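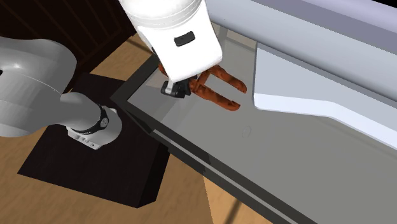 Chapter 5
Picking Things Up

By now your Sultano team has a simulated arm that goes where you tell it. You have driven it joint by joint, sent it to saved points, and probably run it into the table more than once. Good! That practice is about to pay off, for this is the chapter where the arm starts doing a job.

The job is the first round of the Tedurby Challenge, the class competition that runs through the rest of this book. Your team has to find a part on the worktable, grasp it, lift it, and set it down in a new spot. People do this all day long without a thought. Getting a robot to do it takes a surprising amount of planning, and working out that plan is some of the best fun in robotics.

What you will learn

How to choose a place to grip a part
How to turn the gripper so its fingers match the part
The difference between an approach point and a grasp point
How to write a grasp test that you can run over and over

Words to know

Grasp point: the spot where the fingers will close.
Approach point: a spot a short way back from the grasp point, where the arm stops and lines up.
Opening: the distance between the two fingertips.
Clearance: the free space around a finger as it moves in.

Why shape matters

A plain block is kind to beginners. It has flat sides, and two fingers can squeeze it from almost any direction. The parts in the Rolland set, which you will use in this chapter, are not so easy – some have bars, gaps and curves, and each one asks you to make choices.

Take a part shaped like the letter H. You could grip one of the long bars, or you could reach for the short crossbar. A grip on one long bar leaves the rest of the weight hanging off to the side, so the part may twist when it is lifted. The crossbar is closer to the middle, but now each fingertip has to fit into a gap without bumping a bar on the way in. Then there is the angle. If the H lies at a slant, the gripper has to turn to match it. Talk these choices over with your team before anyone touches the code, and sketch at least two grips on paper. You will be amazed how often the second sketch beats the first! 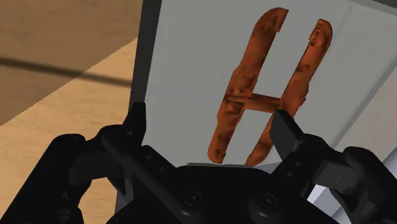
Before you start

Open the Proria simulator and load the lesson file for this chapter. Set the time limit to 3000 steps, which is plenty for a slow and careful first try. Work in teams of 2: one person drives while the other keeps the log, and then you trade.

Write down the part, the grip you chose, the gripper angle, and what happened. Log the drops and the near misses too – they will be your best clues when you get to Section 5.2 and begin tuning the approach.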